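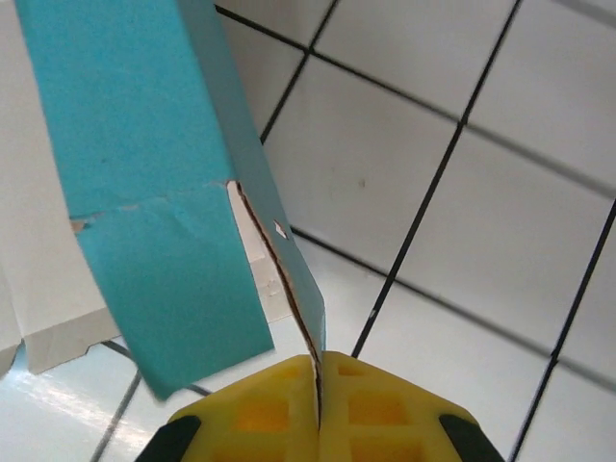 Raelene Cartwright keeps two budgets for the handling bench at Farnville. One is the budget she was given. The other is the budget she calls "the truth", and it lives in a spreadsheet with a password. The first has a line for arms. The second has lines for everything that touches, holds, powers or annoys the arms, and she would like buyers to start there. Take the fingers, she says: bright yellow, with little waffle pockets, and pinching a bit of teal cardboard that has already split down its fold. "People spend four months arguing over the arm and four minutes on the part that meets the rubbish. Guess which one I reorder."

A set of finger pads is down for £212 in next year's plan. The original quote, from a supplier called Milora, had them under "sundries", along with the cable ties and a fee for delivering the cable ties.

"I have nothing against sundries," Cartwright says. "I just like to be introduced to them before I sign."

She came to the job from school catering, where she bought ovens, and she says the habits carry over well. You ask what breaks, who mends it and how long you'll be without it. You ask to see it doing your dinners, on a bad day, with your trays. She put the same questions to both bidders. Milora sent a brochure. Cerna sent Wayne Kowalchuk and a box of spares, and he stayed until the biscuits ran out.
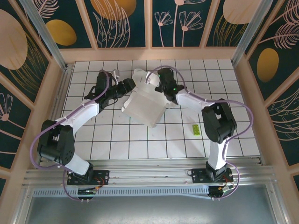

*Packaging work at the bench: two arms and one crumpled plastic container.*

The case for a second arm took up most of the spring. Her finance manager, Veronika Csonka, wanted to know why one wouldn't do. Cartwright suggested she try opening up a squashed carton with one hand in her pocket. "She did try, to be fair to her. She got quite a long way. Then she asked me what the second mounting plate cost."

Mounting, rail and wiring came to £2,911 in the end, against £2,087 in the plan. I ask where the difference went.

"Cable," she says. "Longer cable. An arm needs slack to move about in, and slack is sold by the metre. I could have told you that about a vacuum cleaner." 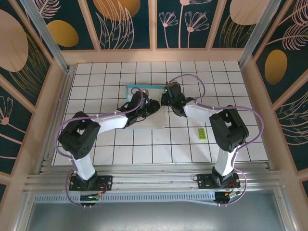
She is calmer about the August round of spending. The arms stay as they are. There is money for spare pads, a spare gripper and a day of Kowalchuk, who now brings his own biscuits. There is no money for software upgrades, which she regards much as she used to regard extended warranties on toasters.

Vira Tkachenko, who runs the bench day to day, has asked for a third arm. Cartwright has asked her to write down what it would be holding. So far the page says "things".

"It's a start," says Cartwright. "I've approved worse."

The request goes to Csonka next, with the mounting and the cable already priced in.

*Interview by Ching-wen Ko, Jun 13, 2026*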